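Sunday-Best Voices Wanted: Join the Brollcombe Recipe and Kitchen Memory Project

Do you still make your grandmother's soup without measuring a thing? Did your family argue every winter over whose dumplings were better? We would love to hear from you.

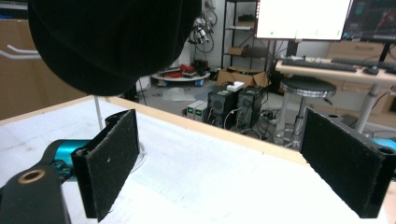 The Brollcombe Kitchen Memory Project is looking for people who grew up in or near the Hughes Street neighborhood, or who moved here later and brought their cooking with them, to sit down with us for a recorded conversation about food. We started a little over a year ago with one tape recorder and a list of neighbors, and since then the list has grown to 143 names (and a good many casseroles). This July we are opening it up to everybody for the first time, and we're so happy to finally be able to say that!

You don't need to be a good cook. One of our favorite recordings is with a man who burned everything he ever touched but could tell you, dish by dish, what was on the counter at his aunt's house on the day she sold it. If you remember who stood where, what got said over the dishes, what you ate when money was short and what came out for company, that is what we're after.

What taking part looks like

You'll have two conversations with one of our interviewers, each lasting an hour or so, with a couple of weeks in between. The first is mostly you talking and us listening. For the second we ask you to bring something along: a recipe card, a dented pot, a photograph, a grocery list, whatever you've held on to. We'll copy any papers while you wait and hand them straight back. If you'd like to cook something instead, we have the use of a small kitchen with a four-burner stove, and we'll buy the groceries if you send us a list the week before.

Jhonatan Quispe and Socorro Usuga do most of the interviews, and both of them are happy to talk in Spanish or English, or a bit of each. Amparo Apaza can come to your home if getting around is hard. If you'd feel more comfortable with a sister or a grandchild or an old friend in the room, please bring them, and let us know so we can put out another chair.

Who we're hoping to hear from

Anyone 18 or older with a tie to the neighborhood. We already have plenty of stories about baking and holiday meals (keep them coming, though), and we're especially short on people who worked in school cafeterias, diners, church kitchens or the old Tirnex cannery, where we're told the lunch break was an education all by itself. We'd also love to talk with people who did the family cooking young, at ten or eleven years old, while the grown-ups were on shift.

What you get

Each person receives a $50 grocery card after the second conversation, plus bus fare or parking. You'll also get a copy of your recordings and a typed version to read over. You can take out anything you like, and you can change your mind about the whole thing up until the collection opens to the public. The finished recordings will be kept at the Konden Reading Room, where anybody can come in and listen for free.

We have room for some 6 new people each month, so there may be a short wait. We'll keep your name and call when a spot comes up.

How to sign up

Call the project line and ask for extension 673, or stop by the Konden Reading Room and fill out a card at the front desk. Tell us your name, the best way to reach you, and one dish you'd want to talk about. Iida Kallio returns calls in the afternoon, usually until 6, and she'll gladly go over the consent form with you before you decide. If you get the machine, please say your number slowly and twice!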